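17 Dec 2020

I finished the book two nights ago, and I wanted to wait a little before writing, so that my opinion would be calm. It is still not very calm. The novel is called *The Winter Register*, it has 623 pages, and it is set in Killwood, a small town with one school, one bakery and a psychiatric hospital that was closed many years ago. I bought it in April, at the beginning of the long time at home, and I put it on the shelf because it looked heavy. It is heavy. I had to hold it with a pillow under it.

The story follows a woman who comes back to Killwood to care for her father. He worked in the hospital as a night nurse, and now he is losing his memory. In his closet she finds the register where he wrote down every night shift. The first entries are dry: who slept, who did not sleep, who asked for water. Then, slowly, he starts to write about himself. I will not tell more than this, because the slow discovery is the best part of the reading.

I should say that my own mother was ill in a similar way, and I took care of her for 18 months. So I do not read such books as a neutral person. Many novels make the sick parent into a kind of wise child, who says one beautiful sentence at the right moment. The father in this book says nothing beautiful. He is angry about the soup. He hides his shoes. There is a chapter, the ninth I think, where the daughter washes his hair and he believes that she is a patient who is attacking him, and I had to put the book away and make tea.

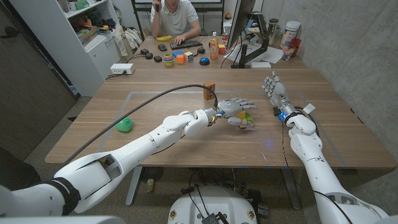
*A yellow and green block at the robot's fingertips.*

The language is simple and I was grateful for it. English is my third language, and with some authors I need the dictionary on every page. Here I needed it perhaps once in a chapter, mostly for old medical words. The sentences are short in the parts of the daughter and much longer in the register, as if the father had only the night and no reason to stop. I liked this difference very much.

What I liked less is the middle. From the moment when the brother arrives, there are many pages about selling the house, and about a lawyer's office called Ultosow, with letters copied in full. I understand that real families have such letters - we had them too, a whole folder - but I do not think the reader must see all of them. I confess I skipped some. Later I found that one of the skipped letters was important, so I had to go back. Please do not do like me.

The second weak point, in my opinion, is the neighbor. She appears always when the daughter is about to break down, she brings food, and she knows exactly what to say. I waited for her to become a real person, with a bad day or a wrong opinion, and it did not happen.

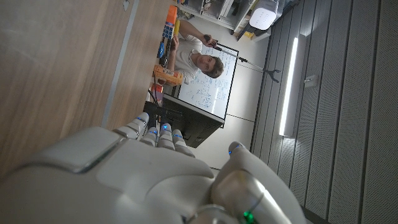
But the last part repairs a lot. The register stops in the middle of a week, without explanation, and the daughter has to decide if she wants to ask why. Her father has good hours, fewer and fewer, and she knows that a question can spoil one of them. I found this very true. When my mother had a good hour I also did not know if I should use it for something important or only sit there with her. Mostly we sat and she told me about a dog from her childhood.

Some practical things, for those who want to read it. I have the paperback from Grareck, and the print is small and quite gray, so you need a good lamp. The large print edition has 863 pages and comes in 2 volumes, and I think for my eyes it would have been the better choice. There is a list of characters at the back, which I discovered too late. If you are in the middle of caring for someone right now, I would maybe wait with this book, or read it together with a friend. I could not have read it at that time.

I give it four stars from five. The missing star is for the lawyer letters.

Next I want to read something lighter. On my table there is a thin book about a family who runs a hotel, the title is *Tarawneh House*, and the first page already made me laugh. I will write about it after the holidays, if the print is not so small.

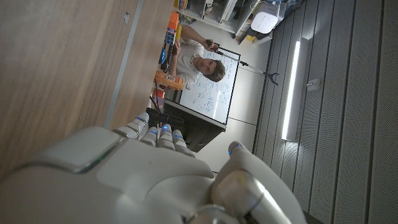 *White fingers, with small blue lights.*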